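Chapter 6
Buying Help: What a Kit Can and Can't Do for You

Share this chapter (18)

I put off writing this chapter for ages, mostly because I wanted to have lived with a kit for a while before telling you how to judge one. Reading a spec sheet is easy. Living with the thing at your kitchen table, with groceries to sort and no lab bench in sight, teaches you a lot more, and it's a good deal funnier too.

So this chapter is built around a product you can order, the Rivix tabletop kit. You get arms, two-fingered grippers, the mounting parts, a power brick and a login for the software, which is called Drirnik and which I will complain about later on. The order number for the set we used is 1503, and you'll want it if you write to the supplier, Ostermann, who answer mail quickly but only if you quote it. 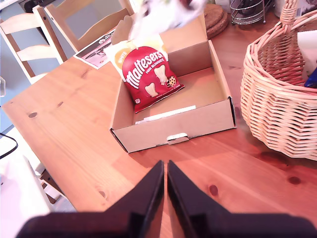 My favorite test for any gripper is candy. I mean it! Blocks and cups are what the sales demo uses, and they're lovely to grab, with straight sides and no surprises. A bag of chocolates sags, slides and folds over on itself, and the place you grabbed it a second ago has a different shape now. Put several bags in one cardboard box, ask for them in a basket, and you have a job any six-year-old understands and plenty of expensive machinery finds hard.

Before you spend a cent, try the job by hand with two fingers of one hand (a clothespin works too). Notice how often you nudge a bag before you pinch it, or go for the stiff seam along the top. Those small habits are what you're asking a kit to copy, and a good review should tell you how it copes with them.

The Rivix fingers are narrow at the tips, which I like for reaching between packets. I like them less for anything heavy – there isn't much surface to hold on with. Ostermann sells wider tips separately, and I think they belong in the box. 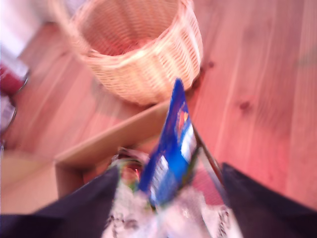 6.1 What to ask before you order

I asked my old lab partner Zsófia Sárközi to read this section, and she sent it back with more ink on it than I'd put there. Her main point was that buyers ask about strength and speed and forget to ask about setup. She's right. I spent a whole evening on cables. Ask how the arms clamp down, how thick a table they'll take, and what happens to your settings when the software updates.

Ask about spares as well. Fingertips wear, and I'd much sooner hear a price for a new pair than a speech about how tough the old ones are. Then ask whether you can return the kit after opening it, and get the answer in writing.
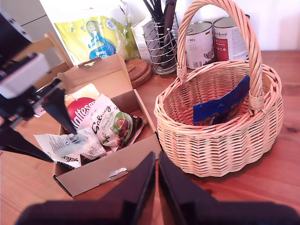
Text and kit notes by Olesia Zhuravel

Now for the question I get most from students: should you buy the Rivix or rent something from Jarkley for a term? If your project is one task, rent. You'll learn what you need and hand it back. If you plan to keep changing the task – bags this month, dish towels the next – buy, and set aside some money for tips and a second power brick. Work through the questions in 6.1 for both before you turn to section 6.2, where we'll get the arms clamped down and sort out those cables.

7 comments (showing 3)

benchrat: Did the clothespin thing with a bag of pretzels and dropped it twice. Point taken.

M. in Ohio: Do the wider tips fit the older Rivix arms? Ostermann's page doesn't say.

tallpaul: Bought mine in December and agree about Drirnik. Save your settings before every update, please.

Contact the author | Copyright Olesia Zhuravel, all rights reserved | Back to top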